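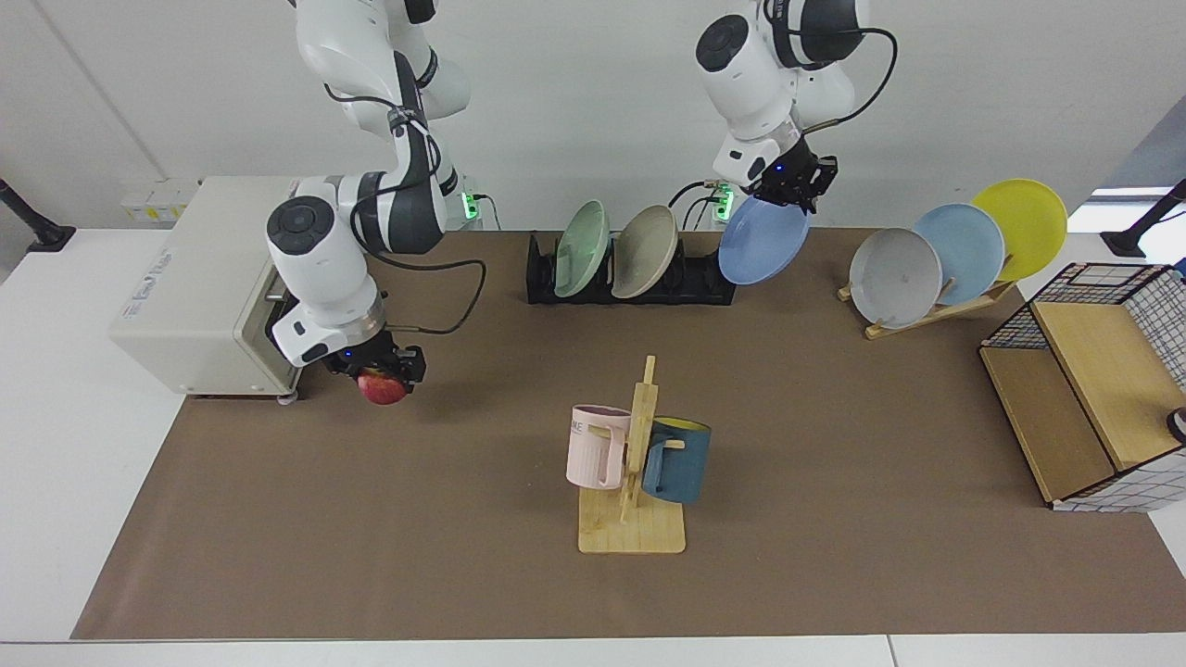 *Apple in one hand, blue plate in the other. The kitchen table at our March open day.*

## About us

Hi, I'm Leonie Auer, and I run Terkitz with my business partner Loan Dương. We're a small robotics workshop that teaches two-armed robots to do the boring bits of housework, mostly in the kitchen. There are 6 of us on a busy day, plus whoever's come in to borrow the good screwdrivers.

Loan and I met at Mazurek, where we both worked on packing lines (very fast, very loud, not much variety). I wanted to work on something my mum would recognise as a job. Loan wanted to stop wearing earplugs. We rented a unit with decent windows, covered a table in brown paper and started with plates.

We're still pretty keen on plates! They're thin, they're slippery, they lean on each other, and a rack that looks simple to you and me is a fussy little target for a gripper. Mugs on a tree are their own kind of trouble - the handle has to find the peg, and the peg is never quite where you'd like it.

### Come and have a look

Twice a year we open the doors and let people watch. Last March about 50 of you came through, including a school group from up the road who asked much harder questions than the grown-ups did. One girl wanted to know whether the robot had a favourite colour. Loan talked to her about colour and cameras for a good ten minutes and I had to start the next demo without him.

You're welcome to stand close to the table, move the crockery between runs and try to make things difficult for us. Please do, it's the best testing we get all year. There's tea, and Loan's lemon slice if you turn up before 2 pm.

### What we do the rest of the time

Most of our paid work is for Fitura, who fit out kitchens for assisted living, and we run short courses for TAFE teachers under the name Stesetti. If you'd like to bring a class or a team through outside the open days, send us a note and tell us how many are coming and how long you've got.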